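Ticket 3657
Product: Stomia church resource store, digital downloads
Opened by: Vemside Fellowship, ministry office
Status: Closed
Priority: Normal

Problem as reported

We bought the Clirkovness small group study (leader guide and member workbook) with the editing and printing license. The leader guide opens fine. The member workbook downloads as a zip, but the document inside asks for a password before we can change the cover or add our service times. We can read it and print it. We need to edit it before Sunday because the print shop wants our file the day before.

Order number is 1772. Only one account was used.

Reply from support

Thank you for the details. Please tell us which file you are opening. The workbook zip should hold 2 files: a locked PDF for reading on screen and an editable document for customizing. Please also tell us what program you are using and whether the password box appears when you open the file or when you try to type in it.

Reply from customer

There is only one file in our zip, the PDF. The box comes up when we try to edit the text on page 2. We tried the password from the order email and it was refused. We downloaded the zip again on a different computer and got the same thing. The office computer uses a free word processor and the other one has the paid version.
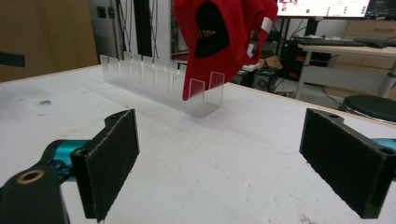

We also looked in the account under My Library and the license shows as Personal Reading. The receipt says Ministry Edit and Print, and that is what we paid for.

Support notes

Checked order 1772. Payment was taken at the Ministry Edit and Print price. The license on the leader guide is correct. The license on the workbook was set to Personal Reading, so the store delivered the reading zip. The password in the order email is for the audio prayers and does not open the workbook.

Changed the workbook license by hand and cleared the old download link. Sent a new link at 3:40 p.m.

Reply from customer

The new zip has both files and the editable one opens without a password. One more problem. The name Tôn in the missionary story in week four prints with a box where the second letter should be. It looks right on the screen. This happens on the office computer only.

Reply from support

The heading font in the workbook is not installed on that computer, and the substitute does not have that letter. There is a folder called Fonts on the leader guide download page. Install both fonts from it, close the word processor, and open the workbook again. If you would prefer not to install anything, select the heading and change it to a font you already have. The license allows this.

When you send the file to the print shop, export it as a PDF and turn on the option to embed fonts. Please leave the copyright line on the inside cover. You may put your church name and service times above it.

Reply from customer

Installed the fonts and the name prints correctly now. Cover is changed and the PDF has gone to the printer. You can close this.

Resolution

Wrong license attached to workbook at checkout. Corrected by hand. Font issue solved by installing supplied fonts. Bundle settings passed to the store team to check other May orders for the same study.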